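One Bin, Everything In It
Gallery, posted 3rd October

The one-bin method has been going around again. Kovačević made the case for it in the Urell newsletter, and 243 readers wrote in to say it had changed their garages, their kitchens and in one case their marriage. The pitch is simple enough: stop sorting, buy one big container with high sides, and put every stray object in the building into it. Look through it once a month. Whatever hasn't been wanted goes.

I have my doubts. I kept drawers with labels for years and could find the tape in the dark. Still, I said I'd give the method a fair run at the Enell workroom, so the gray bin went up on the table and the strays went in.

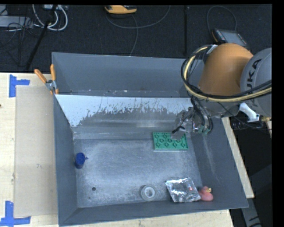

Gray bin, pale wooden tabletop. Tape, cup, green tray, silver packet, pink rubber duck.

According to the newsletter, a mixed bin makes you "see your things again." I saw a roll of tape lying next to nothing it has any business with. The tape belongs in a drawer. So does the packet, once somebody decides what it's for. The cup belongs in a kitchen, and I don't need a month to work that out.

The tray bothers me most. It has rows of round cavities, so it's made for keeping small things apart, and the method has me putting it in a bin with everything else. Fodeo sells a whole guide to this sort of thing, 100 pages of it, and I read as far as page 6 before it told me to thank my container.

I'll grant one point. High sides do keep things from rolling off the table, and a duck is easier to find in a bin than under a cabinet. Whether that calls for a system with a name, I couldn't say.

The trial runs until January. The Urell people claim 2,171 households have stuck with it that long. I'd like to see their drawers.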